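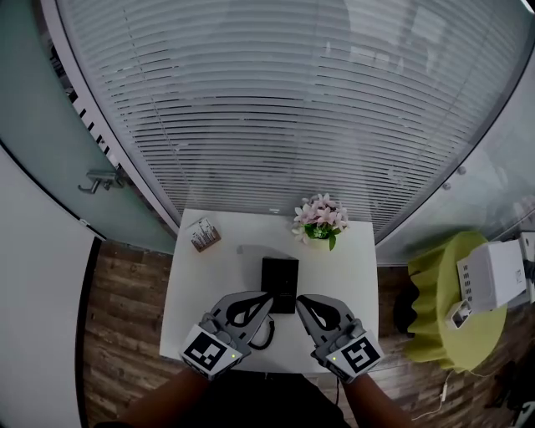
4.2 Pairing the Cullex band with a phone

The band must be charged to at least 13 percent before pairing. If the level is lower, the pairing screen does not open and the battery symbol flashes.

1. Install the Saragih app on the phone and sign in.
2. Turn on Bluetooth in the phone settings. Do not select the band from the phone's own Bluetooth list.
3. Hold the side button on the band for two seconds. The display shows PAIR and a device code.
4. In the app, open Devices, then Add Device. Select the entry with the same code.
5. Confirm on the band with a short press.
6. Wait for the first sync. Keep the phone and band within arm's reach until the display returns to the clock.

Note: The band stores pairing data for one phone only. Pairing a second phone erases the first.

Note: On firmware 341 and earlier, the step count resets to zero after pairing. Totals already sent to the app are kept.

4.3 Setting alerts

1. In the app, open Devices, then Alerts.
2. Switch on each type of alert to be shown on the band.
3. Set the vibration level. The default is Medium.
4. Tap Send to Band.

Messages longer than 600 characters are shortened on the band. The full text remains on the phone.

Caution: Use only the Salstead charging clip supplied. Other clips may fit the contacts but can damage the battery.

Caution: Remove the band before charging. Stop using it if the case is cracked or swollen.

If pairing fails, see 7.1, Error Codes. For bands sold under the Clarnden name, use the code table in Appendix B.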